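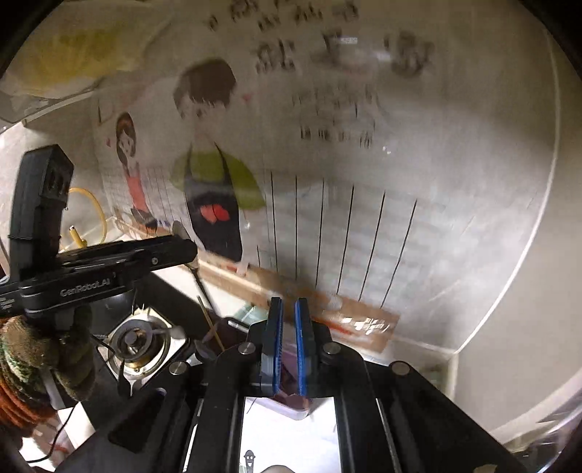
Can you trust a weather saying?

By Fung-ping Lui
Mar 1, 2018

If you spend any time on boats, sooner or later a grown-up will look at the sky, nod slowly and tell you something that rhymes. Sailors have a lot of these sayings. Some of them are good. Some are rubbish, and they sound just as wise as the good ones.

So let's be fussy and check a few.

"Red sky at night, sailor's delight. Red sky in the morning, sailor's warning."

There is something in this one, with a catch. When the sun is low its light has to pass through a lot of air to reach you. The air scatters the blue light away and lets more of the red through. If the evening sky glows red, the sky to the west is probably clear enough for the light to get in. In Britain most of our weather comes from the west, so clear sky over there may be heading your way.

Did you spot the catch? "Most of our weather" isn't all of it. When the wind is coming from the east the saying has nothing useful to tell you. It doesn't work near the equator either, where the weather usually moves the other way.

"Ring around the moon, rain soon."

Better than it sounds. The ring is called a halo, and it appears when moonlight bends through tiny ice crystals in thin, high cloud. That sort of cloud often arrives ahead of rain. Often! I have seen a lovely halo from the deck of our boat, Brosora, gone to bed expecting a soaking and woken up to sunshine.

"Cows lie down when it's going to rain."

Cows lie down for hours every day, mostly to rest and chew. If it rains afterwards, people remember. If it stays dry, who goes home and talks about the cows? Remembering only the times a saying came true is an easy mistake to make, and adults make it all the time.

"Hang up seaweed and it will tell you the weather."

Seaweed does go limp and damp when the air is damp. But that tells you about the air now, and you could have found that out by sticking your head outside.

What about a barometer?

A barometer measures how hard the air is pressing down, in units called millibars. Ours has a mark at 1000, and people like to tap the glass and say that anything under it means storms. It isn't that simple. What matters more is whether the needle is moving, and how quickly. If it drops 6 millibars in three hours, expect strong wind. If it sits still at 1000 all day, you might have a perfectly nice afternoon.

Test one yourself

My friend Babatunde Obi thinks I am too hard on the red sky, so in April we are going to test it. You can do the same. Pick one saying. Every evening for 20 days, write down whether the sky was red, then write down the next day's weather. You must write down the dull days too, and you have to decide what counts as "red" before you start, or you will be tempted to cheat.

Then look at the forecast before you go sailing anyway. I still do.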